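Stickering a Crate of Oranges Without Losing Your Mind
By the Lulton Workshop Page
September

Print this page | E-mail this page

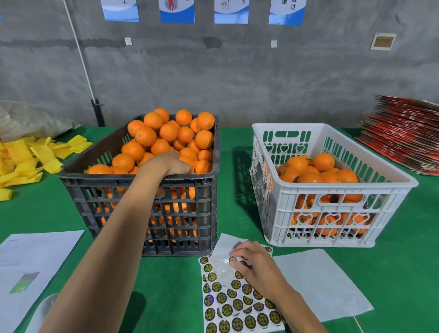

Full crate on the left, sticker sheets in the middle, oranges, some of them stickered, in the white crate.

If you sell or give away fruit in any quantity, labeling is the job that eats the afternoon. I love it now! It took a few seasons (and a gift order of 900 oranges for the Judlow fall market) to get the table right.

Put down felt first. Oranges roll, and felt slows them down beautifully. Ours is green, and the dark stickers show up on it if you drop one.

Use two crates that look nothing alike. Dark for "to do," white for "done," and you'll never have to stop and wonder which is which, even with the radio on and somebody talking to you.

Keep the sheets flat right in front of you and peel the clear film back a bit at a time. Pull it all off at once and the dust gets in. Stick near the stem end, press with your thumb for a second, move on.

Wipe the fruit before you start, please! A sticker won't hold on a damp orange, and you'll find it on your sleeve at supper.

Foam sleeves go on last, so leave them in a loose heap off to one side where you can grab them. Flat boxes can stay stacked until the first crate is finished. I fold 13 at a time and then go back to the fruit.

Print this page | E-mail this page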